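The Second Life of the Village Dance Hall

In the towns along the Gincombe valley, people are learning old steps again on floors their grandparents paid for
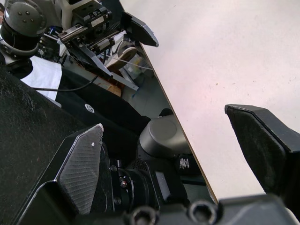

Why do so many small towns still keep a dance hall when there is hardly a dance in it?
Most of these halls belong to everybody who lives near them, and a building which belongs to everybody is very hard to sell. Families gave money or timber for them, one after another, and the names are still painted on a board near the door. To close the hall would mean to ask all these families, and half of them would say no before the question was finished.

I came to the Gincombe valley eleven years ago, from a country where people dance in restaurants and at weddings, and never in a building made only for this. So for me the halls were strange. From outside they look like barns with too many windows. Inside there is one big room, a small stage, a kitchen with a hatch, and a floor.

The floor is what people here talk about. I have heard two farmers discuss the floor in Tritinen for the whole length of a supper. It is maple, laid in narrow strips over a second layer of softer wood, and it gives a little under the foot. When sixty persons come down on the same beat, you feel it rise to meet you. The older dancers say they can stay until midnight in Tritinen, but in the school gymnasium, where the floor lies on concrete, their knees are finished by nine.

The Tritinen hall opened with 235 founding members, each of them paying for one share. The shares never earned anything. Some are framed in kitchens, and one I saw was used as a bookmark in a cookbook. Yet they are still valid, and once a year, in September, the holders meet to vote on matters such as the color of the curtains.

For a long time the Saturday dance filled the place. An old door book, kept in the ticket office, gives 1,104 paid entries for a single summer, in a town with fewer people than that. They came from the farms, from the sawmill, and by a bus that waited outside with its lights off until the last waltz. Then came the years you can guess. The mill closed, the bus stopped, and young people had cars and drove to the city. The hall was used for blood donation, for elections and for a yearly sale of used boots.

What brought the dancing back was a small thing. A music shop on the main street, Van Dijk, was clearing its upper floor and found boxes of handwritten dance music, with the steps noted in pencil under the tunes. There were 487 pieces. Many were ordinary polkas and two-steps, but a good number belonged to dances which are known only in this valley, with names like The Wet Gate and Seven Around the Stove. The shop put copies on a table and let people take them.

At first it was only the musicians who were interested. They met in the shop after closing, two fiddles, an accordion and a string bass which had to be carried up the stairs by two people. A few women from the retirement home heard that they were playing The Wet Gate and came to correct the speed. It was much too fast, they said. You must have time to turn your partner under the arm and still say something to him.

From there the evenings moved to the hall. Now there is a dance in Tritinen every second week, and three other halls in the valley have begun again. In Gumetel, the highest village, the stove is lit in the afternoon and people arrive early to sit near it. The supper in Gumetel is better than in Tritinen, and I will have enemies for writing this. They serve a cabbage pie with caraway, and coffee from an enamel pot so large that it has two handles.

I am not a natural dancer. In my first winter I learned the steps by walking behind a retired postal worker, watching his heels. He did not explain anything. When I went wrong he slowed down until I had found my place, and then he went on. I have since seen that many people here teach in this manner.

There are arguments, of course. Some want the dances exactly as they stand in the pencil notes. Others say that their parents never danced them so, and that whoever wrote the notes came from the other side of the river. In Seven Around the Stove there is a question whether the seventh dancer goes in or out on the last figure. In Tritinen they go out, in Gumetel they go in, and at joint evenings there are collisions.

The floors also need care. A sprung floor must not be washed with much water, and it must not be made too slippery. In Tritinen they used to scatter wax flakes and let the children slide on flour sacks until it was spread. The sacks came back two years ago. The children are allowed 20 minutes before the band begins, and they complain very loudly when it is over.

Visitors are welcome in all four halls. You pay at the door, in cash, and you should bring a second pair of shoes with clean soles. If you come alone you will be asked to dance before you have put down your coat. In Gumetel, take a seat on the left side, away from the kitchen door, and keep some room for the pie.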